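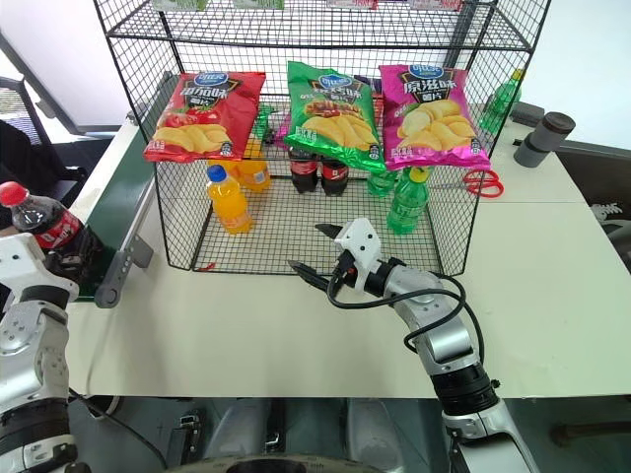
Pressemitteilung

Clolov eröffnet im Mai seinen ersten Nachbarschaftsladen in Stalska

Stalska. Das Handelsunternehmen Clolov eröffnet im Mai einen Laden für Lebensmittel und kleine Haushaltswaren im früheren Postgebäude. Auf einer Fläche von 99 Quadratmetern werden Brot, Milchprodukte, Getränke, Konserven und Knabberwaren angeboten, darunter auch Produkte aus Asien. Der Laden ist täglich ab 6.30 Uhr geöffnet.

Seit der Schließung des letzten Geschäftes mussten die 3519 Einwohner für ihren Einkauf in den Nachbarort fahren. Bei einer schriftlichen Befragung im vergangenen Winter haben 378 Haushalte geantwortet. Gewünscht wurden vor allem frisches Brot, kleine Packungen und eine Sitzmöglichkeit im Eingang. Diese Wünsche sind in die Planung eingegangen.

„Wir haben die Antworten sehr aufmerksam gelesen“, sagt Settimio Bellini, Geschäftsführer von Clolov. „Ein kleiner Laden kann nicht alles führen. Wer eine bestimmte Ware vermisst, kann sie an der Kasse bestellen, und wir bemühen uns, sie innerhalb einer Woche zu liefern.“

Die Backwaren kommen von der Bäckerei Szczepańska, welche bereits die Schule im Ort beliefert. Den Umbau hat das Planungsbüro Vinthorpe betreut. Der alte Schalterraum mit seinem Steinboden blieb dabei erhalten.

Am Tag der Eröffnung erhalten die ersten 100 Kunden eine Stofftasche. Um 11 Uhr findet eine kurze Begrüßung statt, zu der auch die Vertreter der Presse herzlich eingeladen sind. Um Anmeldung bei der Pressestelle von Clolov wird gebeten.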